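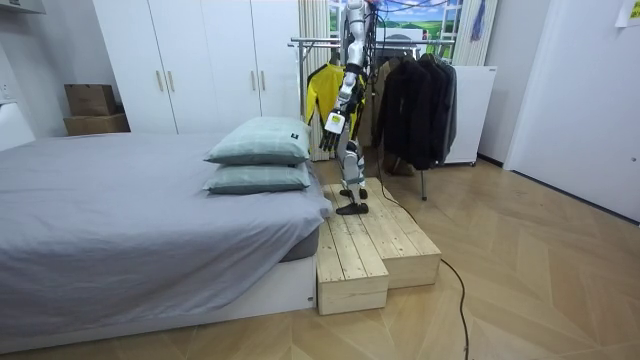
# Plimness word list

I keep this list of weather words - 3375 of them, mostly for rain.

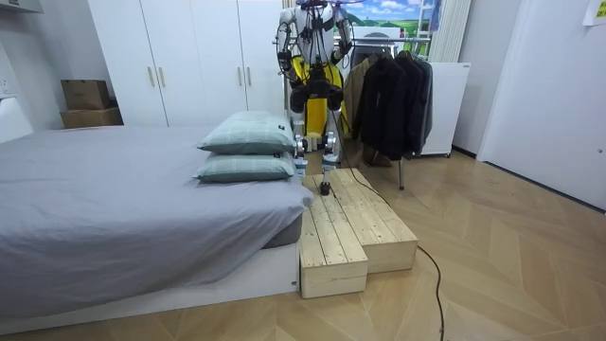

Petrenko, list keeper

Started it one wet February and never quite stopped! One word per line, then a tab, then the meaning.

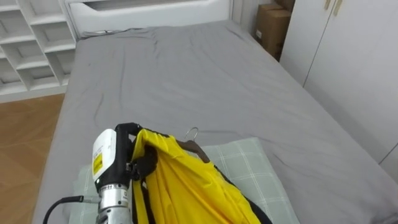
Spellings are a bit of a mess, sorry. 200 words still have 2 meanings squashed together.
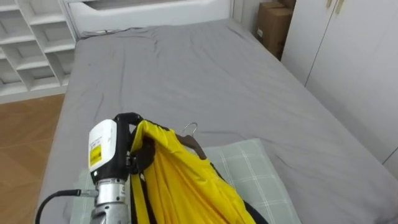

## Using it

Help yourself, just say where you got it.

Last updated: 30/03/2018

Related
- Gruva place names
- Sutevska river words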